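Can machines do the chores yet? Speaker notes, 1st May

Slide 2. The question
Start with the Kustonen shop floor. People there sort returned parts by hand, 2822 last December. Ask who in the room would give that job to a machine today. Wait for hands.

Slide 3. Mixed bins
One kind of part in a tray is mostly solved. A mixed bin is harder. A spoon is shiny, a paintbrush is thin, a folding fan has ribs. Each one needs a different grip. 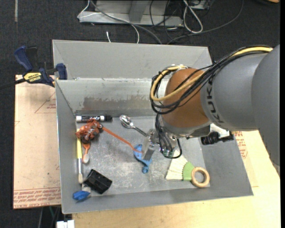 Slide 4. What it means at home
A kitchen drawer is a mixed bin. Sison wants drawers sorted in 8 minutes. My answer is no for now, yes for single items. Take questions, then hand over to Stadanley.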